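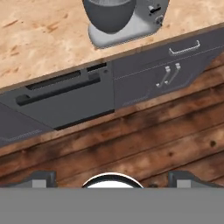

Skiltel – Kitchen Simulation Group

Galden Parallel Gripper, simulation model

We love this gripper, and we want you to read the fault notice before you load it into your own kitchen. The Galden is a two-finger parallel gripper with a broad, flat body, and it comes ready to drop into any Skiltel scene with drawers, doors and appliances. It closes evenly and it is a joy to tune!

Known fault: grip force stays on after a stop

In August our overnight runs started failing on bar handles. The arm would reach a drawer pull, close, begin to open the drawer, and then the stop signal would come in. The arm froze as it should. The fingers kept squeezing. When the run resumed, the stored force let go all at once and the drawer flew out past its end stop. Of 3000 pulls in the test set, 392 ended this way, and long handles like the ones on dishwashers were the worst.

In simulation that costs you a reset. On a real arm it could cost somebody a finger, so please don't move a policy trained on the old model to hardware.

What caused it

The stop was sent to the arm joints and never reached the finger joints. We had tested stops with the gripper open (easy to miss, and we missed it), so nothing looked wrong until the fingers were loaded.

What changed

The fingers now take the same stop as the arm and drop to a light hold. Resume ramps the force back up over 347 milliseconds. We ran 2000 more pulls on the same handles and saw no runaway drawers – a very happy morning around here.

Before you update

Delete cached grasps from the old model. If you use the Wiegand controller, turn off its own force hold or the two will fight each other. Knobs and small levers, such as those on a stand mixer, still need a lower closing speed.

Works with: Wiegand controller, Nornitz scene loader
Not yet tested with: soft finger pads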